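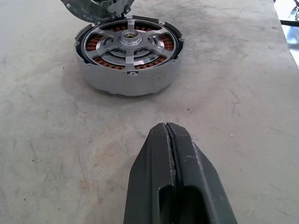 About Plekance

Plekance records demonstrations of hand work and prepares them as training data for robot learning systems. Most of our current work is on small electric motors: opening housings, lifting covers, seating bearings, and sorting the parts that come out. Customers use the recordings to train a policy of their own or to test one they already have.

What we record

Each demonstration is stored as one episode. An episode holds the wrist camera video, the joint positions, the gripper opening, and a short written label for the task. Streams share one clock. Episodes with dropped video or a missing label are rejected before delivery.

Motors with open tops and exposed copper windings make up a large share of the set. Bright metal reflects the lights, the gaps between the arms of the frame are narrow, and the cover can sit at almost any tilt. We vary the position of the part and the lighting between episodes. Surfaces are left with their normal scuffs and stains.

Failed attempts are kept and marked as failed. A slipped grasp followed by a recovery is kept as a single episode with both parts labeled.

Collection at present

The motor set, named Pinside, stood at 3,000 accepted episodes on June 20, 2023. Of these, 2,000 cover disassembly. The rest cover inspection and reassembly. There are 14 task types, each with a written start state and end state. Operators complete five practice runs on a task type before their episodes count toward the set.

People

Mwanaisha Ndung'u, collection lead
Alper Canpolat, controls and calibration
Yesenia Cuevas, labeling and review
Yogesh Tomar, data formats and delivery

Working with us

We can record on parts we hold or on parts you ship to us. Send a drawing or a sample, the steps you want covered, and the file format you need. Yogesh Tomar replies with a task sheet and a small trial batch. Full collection starts when the task sheet is signed by both sides. Shipped parts are returned with the final delivery unless the order says otherwise.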